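Week 9 handout: Collecting demonstrations (read before Monday's lab)

Most papers on learning from demonstration give the data one paragraph. It says something like "we collected 1,000 demonstrations of each task" and moves on to the network. I want to spend the whole session on that paragraph, and I'd like you to come out of it harder to impress.

## 1. What counts as an example

Our running case is the PC assembly task from the Minja set. The arm moves parts between a fixture and an open computer: processor, memory, expansion card, hard drive. One recorded attempt is one episode. It contains the camera views, the joint positions, the gripper opening, and a line of text naming the task.
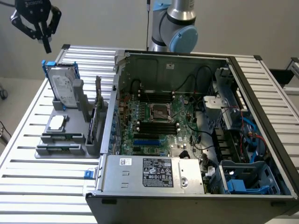 *Fig. 1. Bench for the Minja task: tower on its side, parts fixture to the left, gripper above.*

The set holds 3,910 episodes. That sounds like plenty. Before you believe it, ask three things:

- How many of these start from the same layout?
- How many different people did the driving?
- Who decided an episode was a success, and from which view?

For Minja the answers are: most of them, two, and the same two people. If the fixture never moves, a policy can score well by replaying a path with its eyes shut. You should test for that. Black out the camera input and run it again. If the score barely drops, you have trained an expensive tape recorder.

## 2. The wrist view

People love wrist cameras, and the usual claim is that the close view "gives the policy what it needs for contact." Sometimes. Look at what the view contains at the moment that matters, and at how much of it is the robot's own hardware. 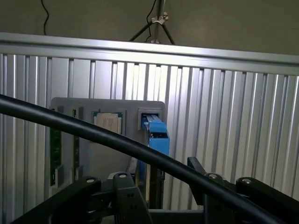
The Raseck guidelines suggest dropping any episode in which the target is hidden for more than 36 frames in a row. I have never seen an argument for that number. It also throws out the awkward episodes first, and those are the ones where the operator had to hunt for the part and recover. What is left looks clean and teaches the policy that nothing ever goes wrong.

My advice is to keep the messy ones and tag them. Filtering later is cheap. Getting back a deleted episode is not possible.

## 3. Labels and success

Success labels are the weakest part of nearly every set I have opened. In the Brevilero format a label is a single yes or no, entered by the operator at the end of the episode. A drive that is fully seated and a drive that is resting on the rails can get the same "yes." From the wrist it can be very hard to tell them apart. Take the drive step, with the blue carrier right above the gripper's fingers: 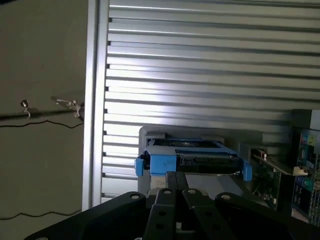

A label should say what was checked and how. "Done" is a feeling – "carrier latched, confirmed by hand" is a label. If you only have pictures to go on, write down what you can't tell. With the carrier in a view like Fig. 3, I could say it appears to be seated on the chassis or just above it, and those two readings are the whole difference between a pass and a fail. Ask a second person to label the same still without seeing your answer. When we tried this on a subset, the two labelers disagreed often enough that I stopped quoting success rates to the decimal point.

## 4. More data?

Vokel's pitch is that all of this washes out with scale. Maybe it does, for some tasks. On ours, going from 1,000 to about 3,000 episodes helped with the memory modules and did next to nothing for the processor. Nobody varied the processor pocket, so we bought the same example many times over.

## For Monday

1. Pick 36 episodes at random from the shared folder. Don't browse for nice ones.
2. Relabel each one, using "can't tell" whenever you need it.
3. Compare with the original labels and bring the table, even if it's ugly.
4. Write half a page on one thing you would vary in the setup, and what it would cost in operator hours.

Reading for the week is on the course page. Skip the results section on your first pass and read the appendix on collection, if there is one.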